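Section 4. Handling Syringes and Other Thin-Walled Plastic with the Arm
Stalla Bench Guide, house rules for operators

I wrote this section after my first year on the Stalla bench, and Lorraine Lockwood has gone over it twice with a red pen. If something in it bugs you, come find one of us and we'll talk.
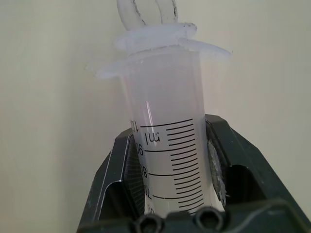 Large syringes are the part people get wrong most often, so I'm starting with them. They look sturdy, but the barrel gives when you squeeze it, and once it gives, the plunger drags and your volumes are off. The rules below cover the 100 ml size. The small ones have their own page in Section 5.

4.1 Before you start

1. Read the last entry in the bench log. If the person before you wrote "pads" or "check pads" and nothing after it, stop there and check the pads.
2. Look at both grip pads, left and right, with a flashlight. We keep a pair of worn samples in the drawer for comparison. Any pad that has started to chip or fray gets written up, even if it still holds fine. Iara Zúñiga decides whether it stays in service, and she's quick about it.
3. Wipe the pads with a dry lint-free cloth. No alcohol on the textured ones, please - it makes them slick for a good while afterward.
4. Load the profile called Kitell-Soft. Its grip force limit is set to 61 on the controller's scale. Please don't "just bump it up a little." I did that in my second week and I still hear about it.

Note: The number on the controller is a setting, so don't go comparing it with newtons or anything you read in another manual. The conversion sheet is taped inside the cabinet door.

4.2 Picking up the syringe

1. Stand the syringe in the holder with the plunger handle up. Empty only! Filled syringes are covered in 4.5 and need a second person.
2. Bring the arm in at slow speed. The limit for this approach is 83 on the speed dial, and slower is fine.
3. Close on the barrel, well below the flange. The finger grips on the flange are thin, and they snap if a gripper finger catches one on the way up.
4. Wait for the force reading to settle before you lift. I count to three under my breath, which looks silly and works great.
5. Lift straight up until you clear the holder, then pause and check the wrist camera view.

Caution: Keep your hands out of the work area from step 2 on. If the syringe slips, let it fall. It's a piece of plastic and we have a whole box of them (I know, I know, your hand wants to go for it anyway).

4.3 Checking the grip

A slight lean is OK. What we care about is whether the lean changes. Hold still for a moment and watch the top of the plunger against something that doesn't move. If it creeps, set the syringe back down and start over from 4.2.

Don't try to read the volume from the wrist camera. Depending on how the syringe was loaded, the numbers can come through upside down or mirrored, and part of the scale may be hidden behind the fingers. Natalie Fothergill once logged a whole morning of readings that way and had to redo every one. Use the side camera, or set the syringe down and read it with your own eyes.

Caution: Never nudge a syringe straight by hand while the gripper is closed. Put it down, open the fingers, fix it, pick it up again.

4.4 Setting it down and logging

1. Lower into the holder at the same slow speed you used coming in.
2. Open the fingers all the way before backing off. Half-open fingers are how we lose flanges.
3. Write down the profile, the pad condition, and anything odd. "Felt weird" is a perfectly good entry!
4. Swap the pads at 600 picks, even if they look new. At 405 picks the counter gives you a yellow light, and that's your cue to make sure there are spares in the Mesetti case.

Note: The counter only resets when you hold the button until it beeps. A quick tap does nothing, and then the next person gets a yellow light on fresh pads and comes looking for you.

Questions about force limits go to Dalva Teixeira. For the holder, or if the profile won't load, try me first. The rules for filled syringes start on the next page, so grab your second person before you turn to 4.5.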